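Zwischenbericht Kleiderkammer Nitcombe
An: Tania Dissanayake, Förderstelle Sakcombe
Stand: 6. Dezember 2024

Liebe Tania,

du hattest am Telefon gesagt, es darf ruhig ein bisschen erzählt sein und muss keine Tabellenwüste werden. Daran halte ich mich jetzt gnadenlos! Die Belege liegen wie immer gesammelt im Anhang, dort sind auch die beiden Rechnungen von Morneo für die Kleiderstangen dabei, die beim letzten Mal gefehlt hatten (Entschuldigung nochmal, die hingen bei mir in der falschen Mappe).

Wo wir stehen

Seit Mai sortieren wir den gesamten Strick neu. Das war im Antrag als Arbeitspaket 2 beschrieben, "Aufarbeitung und Ausgabe von Winterkleidung", und ich hatte mir das, glaube ich, ein wenig zu gemütlich vorgestellt. Strick ist das Schlimmste. T-Shirts faltet man, Hosen hängt man, aber ein Pullover will weder das eine noch das andere. Hängt er zu lange, werden die Schultern spitz, liegt er im Stapel, zieht garantiert jemand den untersten heraus und alles rutscht hinterher.

Bewilligt waren uns für dieses Jahr 400 Teile, die gewaschen, geprüft, wenn nötig ausgebessert und dann ausgegeben werden sollen. Fertig durchgegangen und etikettiert sind davon jetzt 72 Prozent. Das ist weniger, als ich im Sommer angekündigt hatte, und liegt fast ganz am Ausbessern. Bündchen und Säume brauchen einfach Zeit, vor allem bei den feinen Rippen, wo man jede Masche sieht, die man schief aufnimmt. Sunil Rathnayake hat da inzwischen eine Geduld entwickelt, um die ich ihn beneide - er setzt sich mit einem einzigen Pulli hin und taucht erst wieder auf, wenn der Saum gerade liegt.

Von den fertigen Teilen sind 62 noch bei uns, der Rest ist draußen und wird hoffentlich getragen. Die verbliebenen sind überwiegend sehr kleine und sehr große Größen. Gefragt wird fast nur nach dem, was dazwischen liegt, und davon kommt zu wenig herein. Ich habe deshalb den Aushang geändert und bitte jetzt ausdrücklich um mittlere Größen und um dunkle Farben. Knallgelb haben wir auf Jahre hinaus, falls ihr in Sakcombe mal Bedarf habt!

Was gut läuft

Das neue Etikettensystem, mit dem ich euch im Frühjahr so lange in den Ohren gelegen habe, hat sich gelohnt. Jedes Teil bekommt einen Papierstreifen mit Größe, Material und Waschgang, und seitdem ist uns keine Wolle mehr in die Kochwäsche geraten. Den Streifen stecken wir innen am Saum fest, nicht am Kragen, dort reißt er beim Anprobieren dauernd ab. Klingt nach Kleinkram, hat uns aber bestimmt drei Wochen Diskussion gekostet.

Auch die Anprobe klappt besser. Früher standen alle gleichzeitig vor demselben Spiegel, jetzt gibt es Zeitfenster, und wer nur etwas abgeben will, kommt über den Seiteneingang. Die Leute bleiben ruhiger, wir auch, und es bleibt sogar mal Luft für ein Gespräch. Eine ältere Dame hat uns dabei gezeigt, wie man aufgeribbelte Wolle über Dampf wieder glatt bekommt, das machen wir jetzt mit allen Resten so.

Was hakt

Die Wolle zum Ausbessern. Wir hatten bei Fakir ein gemischtes Paket bestellt, in dem fast kein Blau war, und ausgerechnet Blau brauchen wir ständig. Dunkelblau, Nachtblau, Marine, ich kann die Töne inzwischen im Schlaf auseinanderhalten (bei Lampenlicht allerdings nicht, das haben wir an einem Ärmel schmerzlich gelernt). Die Nachbestellung ist raus. Bezahlt wird sie aus dem Posten Verbrauchsmaterial, da ist noch genug übrig, ein Änderungsantrag ist also nicht nötig.
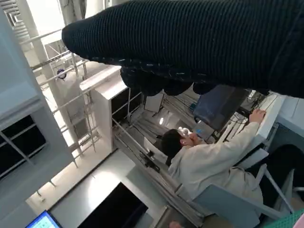 Dann die Melierten. Garn mit hellen Sprenkeln lässt sich kaum unsichtbar stopfen, jede Reparatur sieht nach Reparatur aus. Sunil möchte daraus eine Tugend machen und die Stellen mit Absicht bunt besticken. Ich war erst skeptisch, die ersten Stücke gingen aber sofort weg, sogar schneller als die makellosen. Wenn du einverstanden bist, würden wir das im neuen Jahr als kleine eigene Reihe weiterführen, im selben Budget.

Etwas ärgerlich ist der Platz. Dicker Strick trägt furchtbar auf, auf eine Stange, an der im Sommer ein ganzer Schwung Blusen hing, passt jetzt gefühlt die Hälfte. Wir lagern deshalb alles, was nicht zur Saison gehört, in Kartons aus, beschriftet nach Größe. Bitte beim nächsten Besuch nicht erschrecken, der Flur ist momentan etwas schmal.

Wie es weitergeht

Bis zum Jahresende wollen wir den Rest der Teile durch die Wäsche bekommen, das Ausbessern wird sich in den Januar ziehen. Ich würde dafür gern eine Verlängerung um vier Wochen beantragen, kostenneutral, das Formular schicke ich separat. Außerdem bräuchte ich von dir noch eine Auskunft, ob wir Nähstunden für Besucherinnen und Besucher als Teil von Arbeitspaket 2 abrechnen dürfen oder ob das ein neues Paket wäre. Die Nachfrage ist da, und die Stopfpilze haben wir ja eh schon.

Melde dich einfach, wenn in den Belegen etwas unklar ist. Bei den Portokosten habe ich zwei Quittungen zusammengefasst, die gehören zur selben Sendung.

Herzliche Grüße aus Nitcombe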